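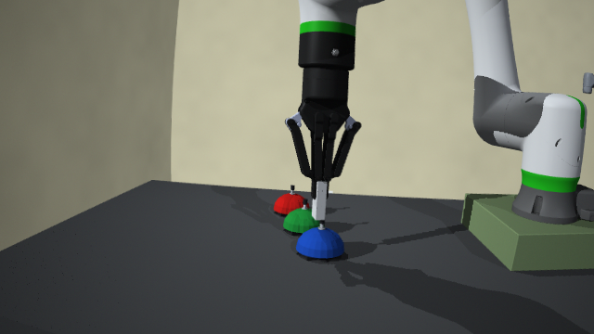
Figure 2. Computer rendering: Nultness

Search this journal Enter keywords Go

Print this article | E-mail this article

4.2 Wording and the third option

The Bedolley council put two questions to residents during the merger debate, and they were not the same question. The first, mailed out in December, asked whether Bedolley should "join with Wudness to form a single municipality." The second, used on the actual ballot, asked whether the two towns should "share one council." A voter could reasonably hold different views on the two. Several people we interviewed said they would accept a shared council but did not want to lose the town name, and the ballot gave them no way to say so.

We therefore ran a separate survey with a third option. Respondents could choose a full merger, no change, or a joint council with both towns kept as legal units. The Abdelaziz survey panel supplied the addresses. Of the 1,000 households contacted, 456 returned a usable form. Forms with more than one option marked were set aside and are not included in that total.

Support for a full merger was lower with three options than with two. Most of the difference went to the joint council, which drew 39 percent of responses. The "no change" share moved very little. This suggests that opposition to any form of union was fairly stable, and that the yes side in the official vote was made up of two groups with different aims.

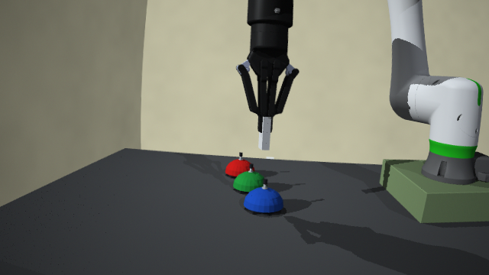 It also matters who the middle group was. Renters and people who had moved to either town in the past few years were more likely to pick the joint council. Long-term owners in Wudness split between the full merger and no change, and often gave the same reason for both — the cost of the water system. Those who favored the merger thought a larger town could borrow on better terms. Those against it thought Bedolley would end up paying less than its share.

Two limits should be noted. The survey came after the official vote, and some respondents may have been reacting to the result. The order of the options was also fixed on the paper form, with the full merger always listed first. We checked for an order effect in a small follow-up by phone, with 16 respondents, but that group is too small to settle the matter.

The legal side is simpler. Provincial law allows a joint council without a merger, but only if both towns adopt the same agreement by separate votes. Wudness has not scheduled one. The draft agreement has been with its legal office since the official vote, and the parts on debt and school boundaries are still blank. Section 4.3 looks at how those two items were handled in earlier mergers in the region.

Related articles

Town names and local identity after a merger
Water debt and the Wudness budget
Who votes by mail in small municipalities?
Joint councils: a review of the legal options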